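Ratine Planner: Questions We Get a Lot
Updated August
By Tatsuya Kawaguchi

What does Ratine do, in plain terms?
Ratine takes the grasp candidates that come out of your perception stack and decides which one to try, how wide to open the fingers, and how to get there without bumping into anything. It doesn't drive the motors itself — that's Himel's job, and the two talk over a small message layer you can swap out if you already have one you like.

Why does it choke on things with holes in them?
Oh, this one comes up every month, and we do feel for you! By default the segmenter fills any gap narrower than 16 pixels, so a ring or a lattice gets treated as one solid slab. If there's something behind it, the two get merged and the planned width comes out wrong. Set fill_gaps to false for parts like these, and turn on the layered mask so that each surface keeps its own depth.

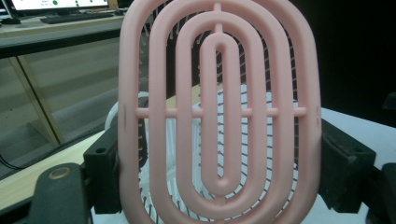
Pink looped frame between the fingers, with a white hairbrush and its pins right behind it.

With layered masks on, you'll want to give the planner a bit more time. We use 60 milliseconds per candidate on open shapes and 44 on everything else, and Shigeru Hosoda, who wrote most of the scoring code, would happily talk you into more if your hardware can spare it.

Can I replay a grasp without the hardware?
Yes, please do! Any log recorded with Himel will load in the replay viewer, and you can drag the width slider and watch the scores change as you go. The viewer keeps the last 50 candidates in memory, so for longer sessions you'll have to page through in chunks.

My scores jump between two grasps. Is that a bug?
Usually not. Two candidates on opposite sides of a symmetrical part often score nearly the same, and a little depth noise is enough to flip them. Raise the hysteresis setting a notch at a time until it settles down, and if it still won't, send us the log along with your config file and we'll take a look.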